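Evaluating a Bought-in System: Course Handout, Unit 8
Two-arm sorting cells for small packaged goods
Prepared by Ga-eun Heo

Welcome back, everybody. In the last unit we spent a good deal of time on what goes into a quotation, and I promised that this time we would look at a real product and ask whether we would be happy to spend somebody else's money on it. The one I have chosen is the Tandora, a bench-sized cell with two arms, sold by a firm called Pevedau to people who handle small boxed goods: pharmacies, hobby shops, sample libraries and the like. It is a friendly sort of machine to begin with, small enough to walk round while you think, and the sales brochure is only 17 pages long, so please do read it all before the seminar (even the dull part about mains leads!).

The Tandora comes as a kit. You get the arms, a rail along the front of the bench for both of them to be fixed to, and a year of software from Na, a separate company with its own support desk and its own terms. I want you to keep that split in mind, for when something goes wrong on a busy afternoon in July you will need to know whom to ring, and the brochure is rather quiet on the point.
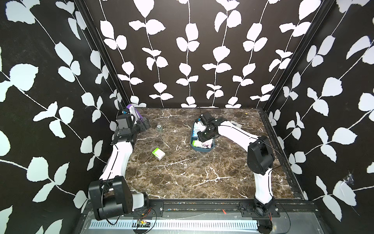

Figure 1. Two-arm cell with a tray of small boxes and cards; the right gripper is reaching into the tray.

When you look at a cell like the one in Figure 1, try to think first about reach. Both arms share one tabletop, and any work that passes between them has to happen somewhere both can get to comfortably. Ask the supplier to mark that shared area on a drawing for you. Pevedau will do this if you ask nicely, and I found their drawing clear and easy to use, although it came in a file format that took me most of an evening to open.

Next, think about gripping. Cartons crush, cards slide about, and a gripper that is lovely with one may be hopeless with the other. Grillora, who make a competing cell, offer a choice of fingers at the time of ordering, and Pevedau sell theirs as an extra. On the quotation I was given, the second set came to 116 pounds, which seems fair to me, but it does need to go in your costings from the start and it is just the kind of line that gets forgotten.
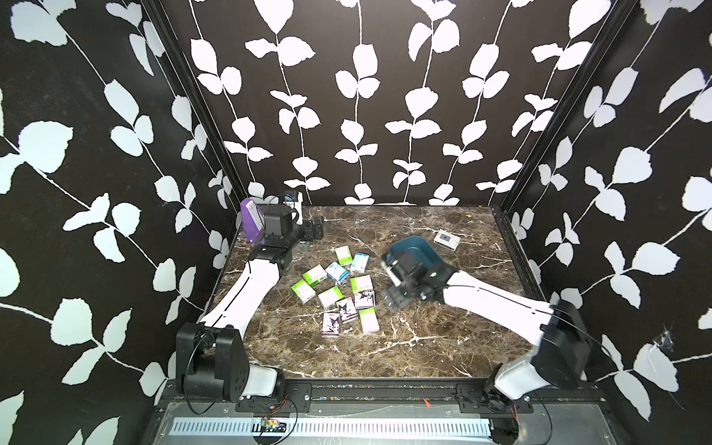 Acceptance tests are where I would like you to spend most of your effort this week. A supplier will naturally show you the product doing what it does best, with the goods laid out neatly and plenty of space between them, and there is nothing wrong with that as a first look. Your own test should be nearer to an ordinary working day. Small boxes scattered on the table at all sorts of angles, some of them close together, as they are beside the tipped teal bin in Figure 2, make a much fairer starting point. So does a mix of printing, and the green-and-white boxes and the pink ones with the cartoon character would suit us nicely there. Write down before you begin what you will count as a pass, and what happens if a box is dropped or ends up out of reach. Agree it with the supplier in writing.

For the seminar, please bring a draft test plan of no more than 2 pages. It should say:

which goods you would use and how they would be set out
how many runs you would ask for
who may step in during a run, and when
what you would do about a partial pass

You may compare the Tandora with the Grillora cell if you wish, and those of you who enjoyed the costings unit will probably want to. The loan copies of both brochures are in the blue folder by the door of the reading room. Do put them back when you have finished, as there is only the one set between all of us.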